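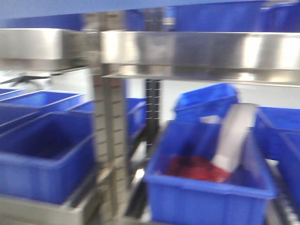 Blue bins on the steel shelving at the Ralgate site, with a red cloth in one of the front bins.

Teaching a machine to pick from a bin

The shelves at Ralgate are steel, the bins are blue, and the job is dull. A piece of cloth goes from one bin to another. Then it goes back. On a good day the crew records 141 of these moves before the shift ends, and each one is saved as an example for a learning system called Starnar.

Starnar is being built by Findgate, a small firm that wants robots to handle the soft goods that warehouses still pick by hand. Boxes are a mostly solved problem. Shirts, towels and dust cloths are harder. They have no fixed shape, they hide their own edges, and they look different every time they land.

Findgate does not try to write rules for this. An operator drives the robot through the move, and the cameras and joint sensors record everything. The system is later trained to match what it sees with what the operator did. Given enough examples, it should be able to handle a cloth it has never met, in a heap nobody planned.

How many is enough is still an open question. The first training run used 600 examples. The robot learned to go to the right bin and reach in, and it closed its fingers in more or less the right spot. It also closed them on nothing a lot of the time and carried on as if it had the cloth.

The crew traced part of that to the examples themselves. Operators are tidy people. Before each recording they had been dropping the cloth in the middle of the bin, where it was easy to reach. The robot had seen very few cloths pushed into a corner and almost none lying under something else.

The work sheet was changed in March. Operators now draw a card before each move. The card says which bin to use, where in the bin the cloth should land, and whether anything else goes in with it. Some cards call for a long flat item to be leaned across the bin. Others call for a neighboring bin to be tipped or pushed out of line. The shelf ends up looking messier than it did last winter, and the recordings are more useful.

Failed moves are kept too. If an operator drops the cloth halfway and picks it up again, the whole thing stays in, with a tag. The early rule was to delete those and start over, and the people training the system asked for it to be reversed. A robot that has only seen clean moves has no idea what to do after a bad one.

What does get thrown out is anything with a fault in the recording. A camera drops out, or the clock on one sensor drifts from the others. In one recent batch, 71 recordings were pulled for timing errors and had to be done over.

Blur is treated differently. Frames taken while things are moving fast come out smeared, and there was some debate over whether to filter them. They stayed. The robot will get the same kind of view when it is working, and Findgate would like it to be used to that.

The operators sit at a desk with a pair of handheld controls. New ones take several days to get smooth. The common mistake is to rush the reach, which clips the rim of the bin and jars the arm. Shifts are split into short blocks with breaks between them, as tired operators get sloppy in ways that are hard to spot in a single recording — they start taking the same path every time, whatever the card says.

A second site, Macedo, opened later with a different set of shelves. The point was to find out if the system had learned about bins in general or only about the ones at Ralgate. The first results were poor. Performance came back up after examples from both places were mixed together, and Macedo now sends in its recordings every evening.

Findgate's plan is to keep collecting for 365 days and then test Starnar on a working line, with a person standing by. There is no promise that it will be ready. For now the next card is drawn, the cloth is dropped, and the recording starts again.

38 shares | 12 comments

Related stories
Why warehouse robots still struggle with plastic bags
A night shift with the sorting line
What a robot gripper costs to keep running
Small firms and the price of training data

Contact the newsroom | Copyright 2026. All rights reserved. | Back to top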